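Sprechnotizen: Kontaktreiche Ablage mit einfacher Software
Vortrag im Dezember, Nachmittagsblock, Beginn 14 Uhr
Redezeit 22 Minuten, danach Fragen

Folie 1, Titel

Kurz begrüßen, Namen nennen, Dank an Homa Salehi für die Einladung. Sagen, dass ich auf Deutsch vortrage und die Fragen auch auf Englisch oder Französisch kommen dürfen.
Gleich am Anfang sagen, worum es geht: um den Teil der Software zwischen dem Planer und dem Regler. Die Bildverarbeitung kommt nur so weit vor, wie sie für die Ablage nötig ist.

Folie 2, Die Aufgabe

Ein Teller soll in einen Geschirrständer gestellt werden. Für einen Menschen ist das eine Bewegung, für unsere Software sind es vier Phasen: Anfahren, Ausrichten, Einführen, Loslassen.
Die ersten zwei Phasen sind freie Bewegung. Dafür ist der Planer zuständig, und darüber werde ich wenig sprechen.
Beim Einführen berührt der Teller den Ständer, und ab diesem Moment stimmt das Modell der Welt nicht mehr genau. Hier langsam sprechen, das ist der Kern des Vortrags.

Folie 3, Was wir zuerst gemacht haben

Unsere erste Version in Judden (so heißt bei uns die Ablaufsteuerung) hat eine Trajektorie bis zum Endpunkt geplant und sie in Positionsregelung abgefahren. In der Simulation war das schön anzusehen. Am echten Arm hat ein kleiner Fehler in der Pose des Ständers gereicht, und der Teller saß auf einem Stab auf. Der Regler hat dann versucht, den Fehler auszugleichen, und die Kraft ist gestiegen bis zum Schutzhalt.
Gaspard Guillot hat damals vorgeschlagen, die Kamera besser zu kalibrieren. Wir haben das gemacht, es hat geholfen, aber nicht genug. Die Ursache war auch der Griff: Der Teller kann sich zwischen den Fingern drehen, und diese Drehung kennt die Kalibrierung nicht.

Folie 4, Wahrnehmung

Jorkis liefert zwei Schätzungen, die Pose des Ständers und die Ebene des Tellers im Griff. Die Pose des Ständers wird einmal vor dem Anfahren bestimmt und danach eingefroren. Die Ebene des Tellers wird nach dem Ausrichten noch einmal geschätzt.
Wichtig zu erwähnen: Wir geben die Unsicherheit mit weiter. Der Planer bekommt also eine Pose und eine Kovarianz. Ist die Kovarianz zu groß, wird nicht eingeführt, der Arm fährt zurück und die Schätzung läuft neu.
Falls jemand nach den Stäben fragt: Wir erkennen nicht jeden Stab einzeln. Wir passen ein Modell des ganzen Ständers an und leiten die Schlitze davon ab. Anas Boutros hat beide Wege verglichen, seine Auswertung liegt als Reservefolie am Ende.

Folie 5, Regelung beim Einführen

Nach unten fahren wir mit begrenzter Kraft, quer zum Schlitz ist der Arm weich, entlang des Schlitzes etwas steifer. Die Drehung um die Schlitzrichtung ist ebenfalls weich, damit sich der Teller anlegen kann.
Die Grenze der vertikalen Kraft liegt bei 17 Newton. Diese Zahl kommt aus Versuchen und nicht aus einer Rechnung, das sage ich lieber selbst, bevor es jemand fragt.
Wenn die Kraft steigt und die Tiefe noch nicht erreicht ist, startet eine kleine Suchbewegung quer zum Schlitz. Nach der Zeitgrenze wird abgebrochen und angehoben.

Folie 6, Am Arbeitsplatz

Bild zeigen und kurz warten. Auf die Finger am oberen Rand des Tellers hinweisen.
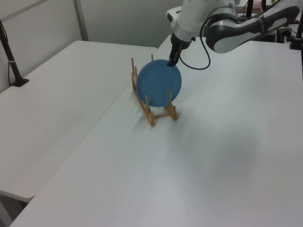 Abb. 3: Blauer Teller im hölzernen Ständer, die Finger sind am oberen Rand noch geschlossen.

Genau in dieser Stellung muss die Software entscheiden, ob sie loslassen darf. Die Tiefe allein ist kein gutes Kriterium. Wir verlangen drei Bedingungen: Tiefe im erlaubten Bereich, vertikale Kraft über einer Schwelle, und beides stabil während 40 Regelzyklen.
Erst dann öffnet der Greifer, und zwar langsam. Wenn sich beim Öffnen die Querkraft plötzlich ändert, steht der Teller nicht sicher, und der Zustandsautomat geht in den Zweig »nachgreifen«.
Bemerkung zum Teller: Er steht schräg zwischen den Stäben, mit der unteren Kante im Ständer. Die geplante Endpose darf deshalb nicht einfach senkrecht sein.

Folie 7, Werkzeuge

Alle Läufe werden mit Zuleck aufgezeichnet: Kräfte, Posen, Zustände, Übergänge. Cathal Ó Ceallaigh hat die Ansicht gebaut, in der man Zustand und Kraft auf derselben Zeitachse sieht. Ohne diese Ansicht hätten wir den Fehler mit dem zu frühen Öffnen wohl nicht gefunden.
Falls Zeit bleibt, die Aufzeichnung abspielen. Wenn ich bei Minute 17 noch nicht hier bin, diese Folie überspringen.

Folie 8, Offene Punkte

Teller mit sehr flachem Rand. Ein Ständer, der sich beim Kontakt verschiebt. Die Schwellen werden noch von Hand eingestellt, Czesław Wilczyńska arbeitet an einer automatischen Anpassung.
Dank an die Gruppe und an Qureshi für den Rechner. Kontaktadresse stehen lassen während der Fragen.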